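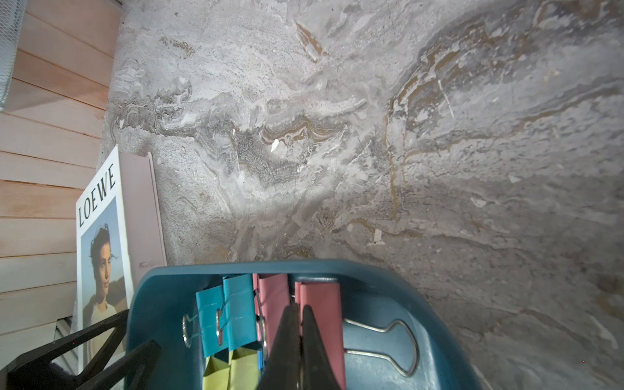
5.2 Faults during clip transfer

The two-arm cell at Bestham was used for 330 transfers of binder clips to the tray. In 16 of these the controller stopped the motion before the transfer was complete. We had expected that most stops would come from the two arms getting too close to each other. The log shows a different cause. In 13 cases the fingers had closed on a wire handle, and the body of the clip was free to turn.

A handle is thin, so the fingers close almost fully and the measured opening is near the value of an empty grip. The Skamden controller then reports a missed grasp while the arm still carries a load. 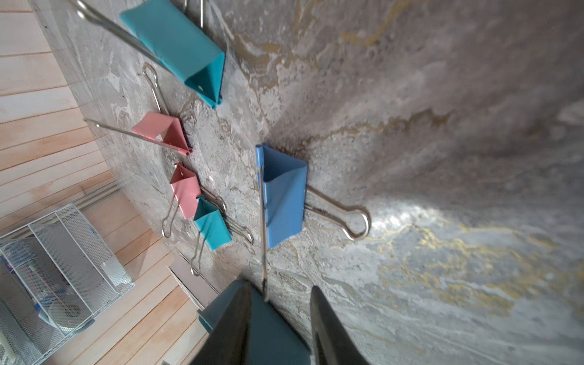

The danger of such a report is in the next step. After a missed grasp the arm goes back to the search height at full speed, and a clip that hangs from one handle can swing or be thrown. We therefore treat this fault as a safety matter and count it apart from ordinary misses. The other three stops were contacts between a finger and the rim of the tray, and all of them were cleared by a restart.
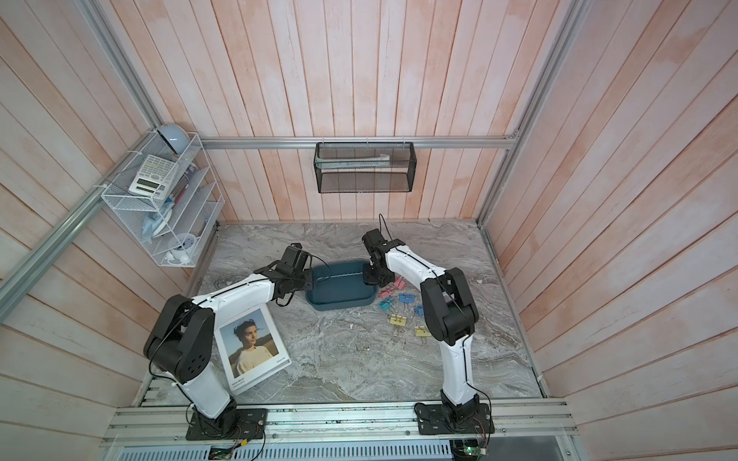 Why was the closing force not simply increased?
More force does not help when the fingers hold only the wire, and with a clip held by the body it can push the handles to the side and make the grip worse.

Instead we changed the check. The controller now compares the motor current before and after a short lift, and waits four seconds before it accepts a missed grasp. If the two values disagree, both arms stop and an operator must confirm. The change makes each doubtful transfer slower, but we consider this acceptable.
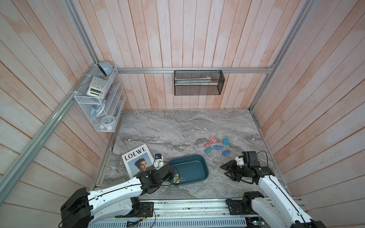
J. Moffat

Figure 4. The cell with one clip in the tray and the others on the marble surface. The left gripper is over the tray, the right one is open beside it.

The new check was not yet tested with the Brirneck fingers, which have a softer pad and may give a different current during the lift.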